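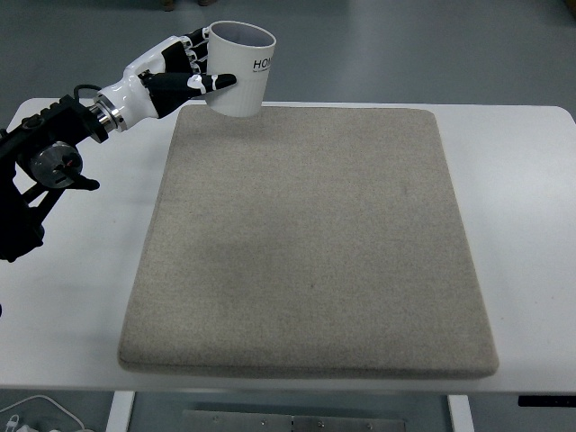

Equipa de Integração e Apoio Técnico – Eltico

Secção 4. Primeira preensão com a mão Penine (braço esquerdo)

Antes de começar: secção 3 completa, braço calibrado, software Bresenura aberto. Se a calibração deu erro, voltar atrás. Não vale a pena insistir.

Material: um copo branco leve, vazio. Almofada de teste. Mesa de altura regulável, tampo liso.

4.1 Preparar a mesa

1. Regular a altura no painel preto da borda da frente. Valor de partida: 78 cm.
2. Pôr a almofada no tampo, encostada mais para trás. Deixar uma faixa livre à frente. Não precisa de ficar perfeitamente alinhada.
3. Copo de pé na almofada, boca para cima, do lado do braço.
4. Verificar os cabos. Têm de fazer curva larga junto às articulações, sem torção nem esticão.

CUIDADO: mãos e cabelo longe do pulso quando o braço está com corrente. Botão de paragem ao alcance, sempre.

4.2 Posição de espera

5. No Bresenura, menu Posturas > Espera. O braço sobe, mão aberta, dedos para cima ligeiramente curvos.
6. Confirmar que há folga entre a mão e o copo. Se tocar, afastar o copo e repetir o passo 5.
7. Ver o indicador na articulação. Verde = pronta. Outra cor, consultar o anexo B.
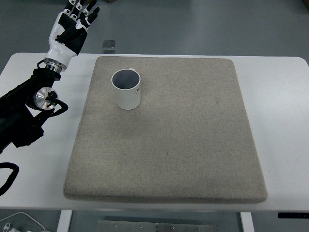 Fig. 4-2. Mão levantada, copo na almofada, indicador verde.

4.3 Pegar no copo

8. Velocidade a 60 %. Não mais na primeira vez.
9. Carregar em Aproximar. A mão desce para o lado do copo e pára.
10. Carregar em Fechar. Os quatro dedos contornam o copo por um lado, o polegar fecha pela frente.
11. Esperar pelo aviso "contacto". Só depois Elevar. Subir pouco, basta a base do copo sair da almofada.
12. Manter o copo direito, boca para cima. Se inclinar, baixar e baixar tambem a força um nível.
13. Pousar, Abrir, voltar a Espera.

Nota: copo amolgado = força a mais. Copo escorrega = força a menos, ou polegar mal calibrado (ver 3.6).

Nota: as letras a marcador no copo não interferem com nada. Pode-se marcar os copos a vontade.

CUIDADO: nada de líquidos nesta fase. O pulso não é estanque.

4.4 Manutenção

Aos 2,000 ciclos, reaperto dos parafusos do suporte. O contador está em Estado > Ciclos. Código 126 no ecrã: desligar, esperar, ligar outra vez. Se voltar, não abrir a mão, contactar o apoio (Declan Rakena, terça de manhã) ou o distribuidor Harawira.

Segue: secção 5, pousar em posição marcada.

Eltico – Apoio Técnico | Contactos | © Eltico, todos os direitos reservados | Voltar ao topo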